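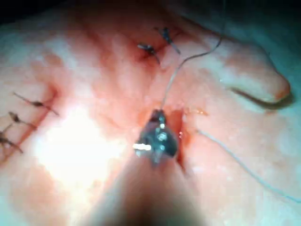
From: Benvinda Marinho
To: Evthorpe Surgical Robotics list
Subject: Re: Open day at the Munteanu building: arrangements and questions from members
Date: July 17, 2021

Dear members,

Thank you to all who replied to the first notice of the open day. I have copied the relevant part of Dr. Khosravi's message below, as several people who joined the list this month did not receive it. My replies to the points raised follow the quoted text.

> From: Mitra Khosravi
> Subject: Open day at the Munteanu building
>
> Dear colleagues,
>
> The Evthorpe group will open its suturing laboratory to list members and their guests in November. The visit is intended for engineers, surgical trainees and teaching staff who have followed our work on this list but have not seen it in person.
>
> The demonstration will consist of suturing on tissue with a pair of robotic instruments. Each session will include the passing of a needle, the handover of the needle between instruments, and the tying and cutting of a knot. We will show part of the work at normal speed and part of it slowly, with pauses for comment.
>
> We have room for 200 visitors over the whole day. I would ask members to write to the list with any questions before the program is fixed. I would particularly like to hear from those who attended the Prerix demonstration, and to know what they would have wished to see more of.
>
> Members should also say whether they would prefer one long demonstration or several short ones. My own preference is for several, but the benches take time to prepare between sessions and I do not want to promise more than the laboratory staff can manage.
>
> With kind regards,
> Mitra Khosravi

On the last point, the replies were clearly in favor of several short sessions. The laboratory has agreed to this. Visitors will be received in groups, and each group will spend 2 hours in the building. The first part will be a talk in the lecture room on the ground floor. The second will be the demonstration itself, and the remaining time will be given to discussion at the benches.

Milagros Pacheco asked what can be seen by a person standing at the back. The instrument tips are small, and a visitor in the second row would see very little of them directly. The work will therefore be followed on screens. One view will come from a fixed camera beside the workspace and another from a small camera mounted close to the instrument. The close view is useful for judging how the jaws sit against the tissue, but it is narrow, and strong reflections from a moist surface can hide detail. Visitors are advised to watch the fixed view first and to turn to the close view once they have their bearings.

Several members who attended the Prerix demonstration wrote that the knot tying went by too quickly to follow. Mr. Pasaribu, who will lead the bench sessions, has asked that more time be given to this stage. A knot depends on where the loop is laid, how much tail is left and how evenly the two ends are drawn, and these points are easily missed when the commentary moves straight on to the next stitch. He intends to stop between throws and take questions.
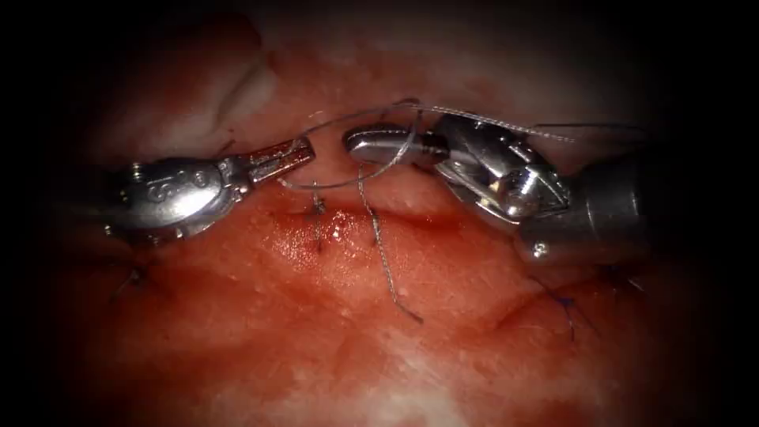 Suture thread looped between the left and right instruments, above a partly closed incision.

Lurdes Frade asked whether the session would show a perfect run prepared in advance. It will not be selected in that way. The operators will work in front of the visitors, and if a needle is dropped or a thread slips, the group will see it and the recovery will be discussed. Dr. Khosravi feels strongly that an open day which hides the ordinary difficulties of the task is of little use to trainees. I agree with her, and I would ask members to bring guests who will take it in that spirit.

There was also a question about recordings. The group keeps an archive of 260 practice sessions, and a short selection from it will be shown during the talk. The selection will include early sessions as well as recent ones. Copies will not be handed out on the day. Members who wish to use material in their own teaching should write to Mr. Pasaribu and state the course and the number of students.
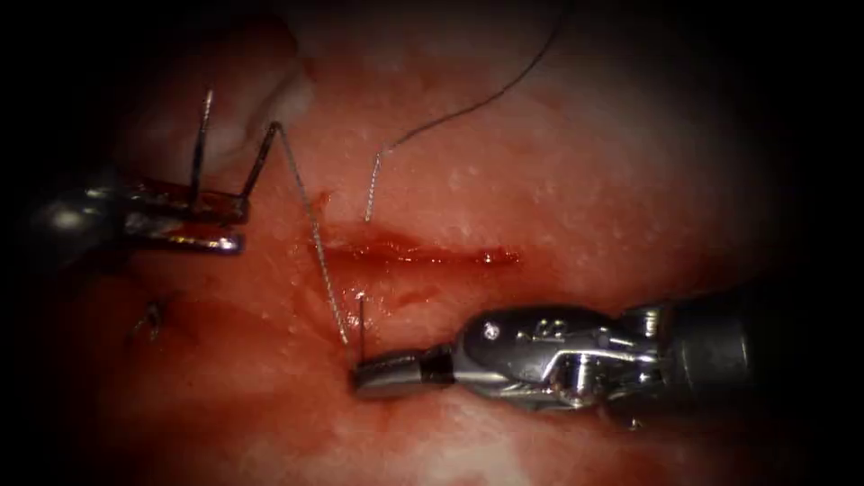
Will the instruments be working by themselves during the demonstration?

Most of the work will be carried out under the direct control of a trained operator at a console. A short part of each session will be given to a step that the group is trying to automate, namely the placing of the needle at a chosen point on the wound edge, and the operator will be able to take over at any moment. The commentary will state plainly which mode is in use.

Some practical matters remain.

Visitors should enter by the north door of the Munteanu building. The main entrance will be closed for repairs to the steps. The Herkach shuttle stops across the road and will run on its usual schedule.

Coats and large bags must be left in the lecture room. Food and drink are not permitted in the laboratory. Those who are uneasy at the sight of tissue or blood may remain in the lecture room during the bench session, where Ms. Pacheco has kindly offered to hold a separate discussion on training and assessment.

Photography is allowed in the lecture room. In the laboratory, please ask first, and do not use flash. It disturbs the camera views on which both the operators and the other visitors depend.

This list now has almost 1,000 members, and it is plain that not everyone who wishes to come can be given a place. Places will be assigned in the order in which requests are received, with one guest allowed for each member. Requests should be sent to me directly and not to the full list. Please give your name, your institution, the name of your guest if you are bringing one, and whether you prefer a morning or an afternoon group. Members who need step-free access should mention this in the same message so that they can be met at the side entrance.

A waiting list will be kept. If you have been given a place and find that you cannot attend, please let me know promptly so that it can be passed on.

The final program will be sent to this list once the groups have been formed.

Yours sincerely,

Benvinda Marinho
Visits and Teaching Office
Evthorpe Surgical Robotics Group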